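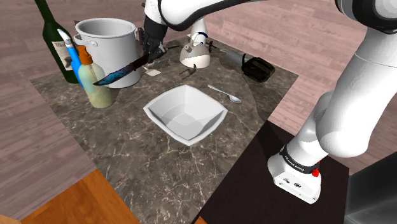
Ticket 751
Product: Bredis 456 dishwasher, built in
Opened by: Effie Laing, Bunville
Subject: Upper basket not clean, program stops with filling error
Status: Closed by customer

Message from customer

Good morning. I write about my Bredis 456 dishwasher. In March it started to leave the dishes in the upper basket dirty, with small grains inside the cups and a gray film on the glasses. The lower basket was good in the beginning, now it is also not so good. Since last week the program also stops sometimes and the display shows the sign of the water tap. When I switch the machine off and on again, it continues, but not always.

I have already done the following things before writing to you:

Cleaned the filter at the bottom under warm water with a brush.
Filled the salt. I use Zorel salt in the large grains, as in the manual.
Changed the tablets to another brand and back again.
Ran the 70 degree program empty with the cleaning liquid.

After the empty program the first wash was better and the second was the same as before. The machine is connected to the cold water. Please tell me what I should check next. I have simple tools and I can remove the plate under the door, but I do not wish to open the part with the electric wires.

Reply from support

Hello Effie, thank you for the clear list. The tap sign means the machine did not reach its water level in the permitted time. Low water can also explain the poor result in the upper basket, as the pump takes in air and the upper arm turns slowly or stops. We would start with the supply.

Please close the tap, unscrew the inlet hose at the tap end, and hold it over a bucket. Then open the tap fully for one minute with the hose removed and measure what comes out. Also look for a small mesh filter in the hose connection. Please write down the serial number from the inside of the door.

Message from customer

I did the test. In one minute the tap gave 700 ml, I measured with the kitchen jug. I had expected much more, because the kitchen faucet beside it fills a pot very fast. The mesh filter had some sand in it, brown color. I cleaned it and connected the hose again. The tap handle turns heavily, and the last part of the turn does nothing.

The serial number I will send when I have read it properly, the sticker is rubbed off in one corner.

After cleaning the mesh I ran the short program. It did not stop. The glasses had still the gray film. I washed also a white bowl, a spoon and the knife with the looped design. I know that knives are better washed by hand, so please do not write to me about this. 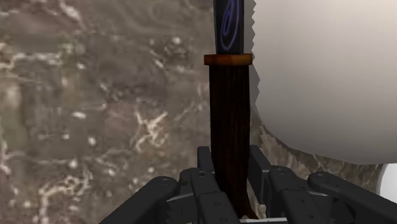 Knife with a dark blade and a purple-blue loop design.

Reply from support

That flow is far too low. The 456 needs several liters per minute. The sand and the heavy handle both point to the angle valve under the sink. In older houses the rubber washer inside swells or comes loose, and it blocks the opening even when the handle is fully open. Please do not force the handle.

The valve is not part of our product, so a plumber should change it. In the meantime it is not necessary to stop using the machine, but please close the tap after each wash. If it does not close any more, use the main valve of the house.

About the film: please wipe one glass with a little vinegar. If the film goes away, it is lime. If it stays, the glass itself is etched and it will not come back.

Message from customer

Vinegar test: on the drinking glasses the film went away. On two old wine glasses it stayed. So I have both problems, I understand.

The plumber from Van der Merwe came at 8:30 and changed the valve. He showed me the old one. The washer was in two pieces and one of them was lying in front of the opening. He also flushed the pipe before he put the new valve, and the first water was brown. The new valve I can turn with two fingers. I repeated the test and the bucket was filled much faster, I had to close the tap before the minute was over.

Now the program runs to the end and there is no tap sign. The upper arm I checked in this way: I put it with the end pointing to the door, started the program, opened after some minutes, and it was in another position. I repeated this and it was again different.

One question remains. The water hardness setting was on the lowest number. I think it was like this from the factory and I never changed it. The paper strip from the salt package shows hard water, all fields are red except one. Which number should I choose?

Reply from support

Very good. With that strip result, please choose H5. Hold the program button while you switch the machine on, release it when the display shows H, and press until you see H5. Switch off to save. If you see a salty taste or streaks after a week, go down to H4.

Please run one empty program after filling the salt, so that spilled grains do not stay in the tub.

Message from customer

I set H5. The first time it did not save, because I opened the door in place of switching off. The second time it was saved.

After ten days: glasses are clear, cups have no grains, no stop of the program. The two wine glasses are as before. There are no streaks, so I leave it on H5. You can close the ticket. The serial number I still could not read, but I suppose you do not need it now.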